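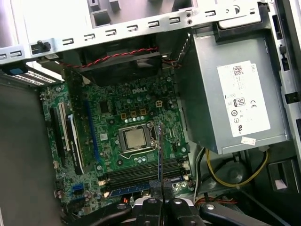
Part 3: Opening the case and clearing out the dust

I do this every January on the old desktop in my den, and it takes me one cup of coffee, start to finish. Kieran Penrose taught me the routine years ago and I've hardly changed it.

1. Shut the computer down from the menu, then flip the switch on the back if yours has one. Pull the power cord. Pull everything else too – monitor, keyboard, the lot.

2. Hold the power button in for a few seconds with the cord out.

3. Lay the tower on its side on a table and take the side panel off. Mine has two thumbscrews, and I drop them in a mug so they don't roll under the couch (again).

4. Touch bare metal on the case before you touch anything inside. I do it every time I come back from answering the door, too.

Caution: Never open the power supply itself. It's the gray metal box in a Dell like the one I work on, and the parts inside can hold a charge long after it's unplugged. Blow air through the vents and leave it at that.

5. Use short puffs of canned air and keep the can upright. Start with the fans, and hold the blades still with a fingertip while you spray.

6. Do the slots and vents in the metal next. I save the drive bays for last, they're always the worst!

Note: I tried a paintbrush once and it shed bristles all over the place. If you want a brush, get a soft antistatic one.

7. Check that any thin wires are tucked clear of the fan blades, and press down gently on any plug you bumped.

8. Panel on, screws in, cables back where they were. Power up and listen for a minute. If you hear ticking, a wire is probably touching a fan, so shut down, unplug and go back to step 7.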